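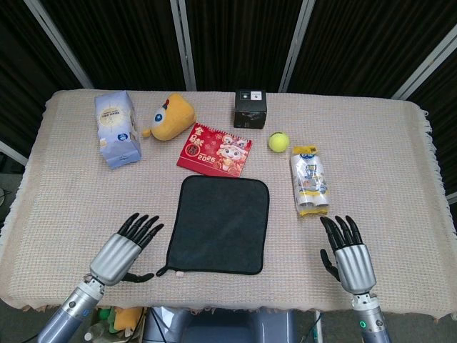 **Ticket 869: van in bay 2 charging slow, vendor says battery is worn**
Status: open (was closed by vendor, reopened by me)
Owner: Nesrin Toprak
Site: Muli depot
Equipment: Jostdale wall station with socket, Parden van, Grikilel charge management

**Original report, from Orlando Bermúdez, morning shift**

The van in bay 2 is still charging when I come in. It used to be full well before that. Range on the dash looks the same as ever once it does finish. It's been like this most of October. I've told two people.

**Reply from Grikilel support (pasted)**

> Thank you for reaching out. We have reviewed the charging profile for this vehicle and the reduced charging rate is consistent with normal battery aging. As packs age, the battery management system may limit charge power to protect the cells. We recommend a battery health assessment. We are closing this case.

**Nesrin, 9:10**

Reopening. I don't buy it, for these reasons:

- An aging pack usually shows up as less range. Orlando says the range hasn't moved. I know the dash estimate isn't gospel, but a pack worn badly enough to throttle slow AC charging ought to be doing something else we'd notice.
- AC charging on this van is a light load for the pack. It's a 400-volt pack that takes fast DC at the highway stop without complaint. Why would it protect itself from the wall station and leave the fast charger alone?
- The "health assessment" is a paid service, sold by the same people who closed the case. I'm noting that and moving on.

Asked for the data behind "consistent with normal battery aging." So far I have a chart with no units on the vertical axis.

**Nesrin, 10:40**

Logs pulled from the station itself, over the local page, so we aren't relying on what the Grikilel dashboard chooses to round. Current comes up, sits dead flat for hours, then tapers at the end the way it should. The flat part is at 20 A. Station is set for 32 A.

Flat is the interesting bit. If the battery were limiting itself I'd expect the line to move with temperature or state of charge. This looks like somebody's setting. I don't know whose yet.

**Kaiwen Xue, 11:05**

Load balancing? We had Grikilel turn that on when the third station went in. If it thinks the building is near its limit it will pull bays down.

**Nesrin, 11:20**

Possible. But it would have to think the building was near its limit all night with the lights off, and it would have to land on the same number every time. Also the other bays aren't being pulled down. Will test it anyway. I've been sure of things before.

**Nesrin, 1:15**

Load balancing disabled for bay 2 only. Unplugged the van, waited for the station to go back to idle, plugged in again. Still 20 A. Put load balancing back on.

Rebooted the station too, at the breaker. Same thing. I only did it so support can't ask me to.

**Grikilel support, 1:50 (pasted)**

> Have you tried restarting the charging station? Please also confirm the vehicle software is up to date.

**Nesrin, 1:55**

Yes, and yes. Kaiwen checked the van software this morning. Nothing pending.

Nobody at Grikilel has yet asked what the current is.

**Chenxi Kong, 2:30**

Swap test done, van and bay only. Notes as I wrote them:

- Bay 2 van, parked at bay 1, plugged in with its own cable: slow, 20 A
- Bay 1 van, parked at bay 2, plugged in with its own cable: normal, 32 A
- Both vans put back where they live: same as before

So the station's fine. Looks like it's the van after all? Sorry, Nesrin.

**Nesrin, 2:40**

Don't be sorry, but read your own first line again. "With its own cable." The van and the cable traveled together, so that test clears the station and leaves two suspects. Can you do it once more with the cables traded and the vans left alone?

**Chenxi, 3:20**

Oh. OK.

- Bay 2 van, bay 2 station, bay 1's cable: 32 A
- Bay 1 van, bay 1 station, bay 2's cable: 20 A

It follows the cable. Did it a second time in case I'd mixed them up, since they're both black and both coiled on the floor. Same result.

**Nesrin, 3:45**

Unplugged both ends of the bay 2 cable and put a meter across the proximity contact and ground at the station end. It reads 680 ohms. For anyone who hasn't met this: the plug has a resistor in it that tells the station how much current the cable is good for. 680 means 20 A. The station reads that and offers no more, whatever its own setting says. Bay 1's cable reads 220, which is the 32 A value.

Everything is working as designed. The station did what it was told, the van took what it was offered, and the battery had no part in it.

The bay 2 cable has a 20 A rating molded on the plug body, under the dirt. I've been walking past it too.

Nobody is to "fix" this by changing the resistor. It came up at lunch. A 20 A cable has 20 A wire in it.

**Kaiwen, 4:10**

Purchase history: we bought 32 A cables for all the bays. No 20 A cable on any order I can find. The store room shows one spare issued in September, no name and no reason given.

**Orlando, 4:25**

The old one had a cracked latch, so it got changed. I figured a cable's a cable. It was the right plug. The cracked one is in the bin by the compressor.

**Nesrin, 4:30**

Fair assumption, and nothing on the shelf would have told you otherwise. Thanks for saying so. Please take the cracked one out of the bin and tag it, I don't want it coming back into use with a zip tie on it.

**Nesrin, Tuesday, 8:20**

New 32 A cable on bay 2. Metered it before it went on, 220. Orlando says the van was full when he got in. That's one night, and I'd like a week before I call it.

Sent Grikilel the flat current log, Chenxi's four cable and van results, and the resistor reading. Asked them to withdraw the battery aging finding from the van's record. Xiaoqing Yan in leasing tells me a note like that can follow a vehicle to resale, and I'd rather argue about it now.

**Grikilel support, 11:35 (pasted)**

> We are glad your issue is resolved! The battery health note is generated automatically and will update as new charging data becomes available.

**Nesrin, 11:50**

So software saw a lower current and wrote "aging" without checking what the station was offering. The offered current is in the same log. I've asked which other vehicles of ours carry that note, and whether a person looked at any of them.

Leaving open. Remaining:

- [x] Replace bay 2 cable
- [x] Tag the cracked cable and get it out of the bay
- [ ] Meter the cables on the remaining bays (Chenxi)
- [ ] Mark the amp rating on every spare in the store room, in paint (Kaiwen)
- [ ] Check the bay 2 log after a week (Nesrin)
- [ ] Written answer from Grikilel on the battery note (Xiaoqing has the contract and will chase)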